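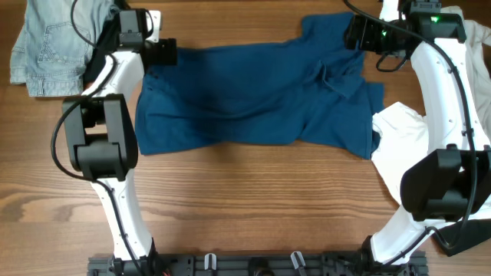

Monday, September 1, 2025
Folding rig, bench 2. Entry by W. Wubshet.

Goal for the session: get the shirt routine past the flatten step without a hand on the e-stop. Software is the Flado branch with Jelanier's grasp picker merged in. Arms homed and checked before start, both grippers zeroed against the gauge block.

Setup unchanged since the last entry. Two arms on the common rail, head camera looking down at the table. Test garment is the dark teal shirt, dropped from a bunched start. The rest of the pile (jeans, white shirt, beige piece, the black stuff) stays at the edges of the table. I want the segmentation to deal with neighbors, so please leave them out when you reset.

Segmentation. White shirt against the teal is easy. Black on black is the weak case. When a gripper passes near one of the black garments the mask grows to take in part of the wrist, and the picker then proposes a grasp point on our own hardware. Lemma's fix is to project the arm model into the camera view and subtract it before the mask is computed. It is in the branch but off by default. Turned it on for the second half. No self-grasp proposals after that, though the mask edge is ragged where the cable hangs – the cable isn't in the model.

Flatten step. The picker wants the highest fold. On this shirt the highest fold is often in the middle of the body, and lifting there makes a tent and puts the sleeve underneath. Corners are better. Changed the score to favor points near the outline and added a penalty for anything within 40 mm of the other gripper's target. Sleeves still confuse it. A sleeve that is twisted back on itself reads as a collar and gets pulled the wrong way. Need labels for that case. The current set has 197 teal shirt frames and hardly any of them show a twisted sleeve.

Grip. Jaw closing at the default force slid off the hem twice. Raised it one step and it held. Did not go further, as the Brumport pads mark cotton when pressed hard. Pads are worn on the left gripper, right looks fine. Spares are in the drawer under the vise.

Cables. Strain relief on the right wrist needs doing properly. The short loop below the gripper is slack enough to catch a button placket on the way down. Shortening it costs wrist travel, so I would like to clip it to the link and rerun the full range before committing. Same for the left side, where the loop swings wide at the elbow. If you print more clips, use the March version of the file. The older one cracks at the screw hole.

Timing. Each attempt is cut off at 300 seconds. Most of the time goes into re-imaging between moves. The arms retract fully so the camera gets a clear view, and for small corrections that is wasteful. With the arm subtraction on we could try a half retract – not tested.

Open items:
Add cable to arm model, even as a fat tube.
Collect and label twisted sleeve frames, both sides.
Replace left pads, then recheck force setting.
Clip wrist cables, rerun range test at low speed.
Lemma to say whether subtraction can be on by default.

Bench config saved under today's date. If you need the table for anything else, mark the garment positions with tape first and power the arms down at the wall, as the soft stop leaves the elbows energized.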